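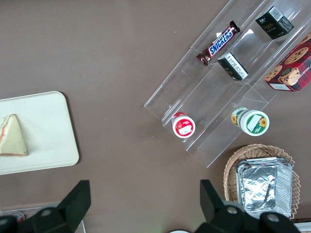 The Tiltis tiered stand, loaded with a Snickers bar and two small black boxes, with a sandwich wedge on the white tray beside it.

Tiltis Clear Tiered Display Stand
Reviewed by Pouran Shahbazi
Bought from: Hiltura, online
Price paid: $93
Score: 3 out of 5

I run the snack counter at the Ellis Street community hall in Flanbridge. We sell sandwiches, chocolate bars and a few small boxed items, and until June everything sat flat on the table in trays. People at the back of the line couldn't see what was left, so I ordered the Tiltis stand.

It came in one carton with a sheet of protective film on both faces of every panel. Peeling the film took 28 minutes, longer than putting the stand together. The dividers slot in from the top and the end panels go on last. The instructions are drawings only and the third one is the wrong way up.

Being clear, the stand doesn't hide the stock behind it. A full-size chocolate bar lies across a shelf with its name showing, and small boxes can go on the tier below without being covered. The dividers stop boxes sliding into each other when someone bumps the table. Ours hasn't tipped, even with all the weight on the top tier.

I set it on an angle to the table edge so it can be read from the door as well as the till. It takes up more room that way. On a narrow table you would have to run it straight along the back.

It is no good for sandwiches. The shelves are too shallow for a wedge and I wouldn't want bread sitting on bare acrylic anyway. Those stay on a white tray with a raised rim, and loose things go in a wicker basket. If sandwiches are most of what you sell, spend the money on a covered case.

Cleaning is the main complaint. Fingerprints show on the front edges by mid-morning, and crumbs get into the corners where the dividers meet the shelves. Use a soft cloth and warm soapy water. Paper towel left fine scratches on one of our end panels in the first week. The dividers do lift out, but they are stiff, and I only bother at closing.

Hiltura took 3 weeks to deliver to Flanbridge and charged extra for rural freight, not included in the price above. They don't sell spare dividers separately. I asked, and was told to order a second stand.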